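Chapter 2
Gathering Examples by Hand

A learning system copies what it is shown. Before any training starts, a person has to do the task many times with a tool the robot could also use. 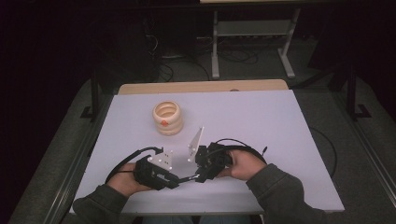 At Tallasden, Štěpánka Krajčí's group set a target of 306 examples for one task – 103 were later thrown out. Section 2.1 covers how to plan a session and when to stop.

The view from the tool matters as much as the view from the head. 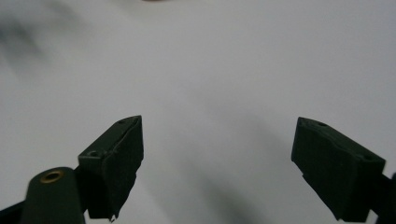 Figure 2.2 Gripper fingers, open, seen from the tool's own camera.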